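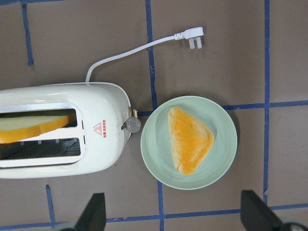 Toaster, cord out, green plate next to it. One slice in, one slot free.

Bosstead open day, June 30, 2019. Typing this up on the train so excuse the mess.

Got there late, missed the welcome talk. Sign-in sheet at the door already had 154 names on it, so a better turnout than last October for sure. Ifeoma Mohammed was handing out floor plans and sent me straight to the household hall — good call, the upstairs rooms were packed and hot.

The hall is set up by job, one corner per job. Breakfast, storage, laundry, desk stuff. No ropes, you can get right up to things. I spent most of my time at breakfast and storage, skipped laundry completely.

Breakfast first. Cream-white toaster, two long slots, the glossy rounded kind my aunt had. Little red hot-surface type warning on the end, far too small to read. The knob is a see-through gray and I liked it more than I expected to. Looks like something off an old radio. Plate is pale mint green with a raised rim, and if they sold those at the door I would of bought four. They don't. Asked twice.

Overheard a long argument about slot length. One guy wanted room for bakery bread, his wife said just cut it smaller. She's right.

Ifeanyi Ezeani gave the storage talk at 2. Short, maybe 20 minutes, and the best part of the day for me. His thing is that most people buy the container first and then go looking for stuff to put in it. He had us write down 9 things sitting on our kitchen counter right now. I got to 7 and stuck. He also says flat things should stand up, never stack. Trays, boards, baking sheets, all of it. Stack them and you only ever use the top one. Guilty.

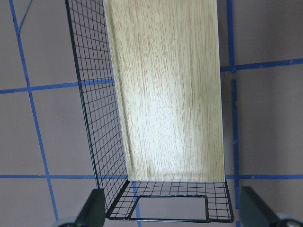

Storage corner: wood-grain board standing up in a black wire basket.

The basket is the plain square-grid mesh sort, with a rounded opening in it like a hand hole. Want one for the cabinet by my stove, but I need to measure first, the board in this one is tall and mine is probly taller. A mesh one wouldn't hide the crumbs either. Fine by me.

Rest of it quick:

Daker room — lamps mostly. Too dark to read the cards, ha.
Rätsep had chairs you could sit in. Line too long.
Femier table was out of catalogs by the time I got there, left my email.

Coffee was free, sandwiches were not. Parking is on the grass behind the building, wear shoes you don't care about. Bathrooms are past the stairs on the left, the sign points the wrong way.

Will post my counter list when I get it to 9. Butter dish makes 8.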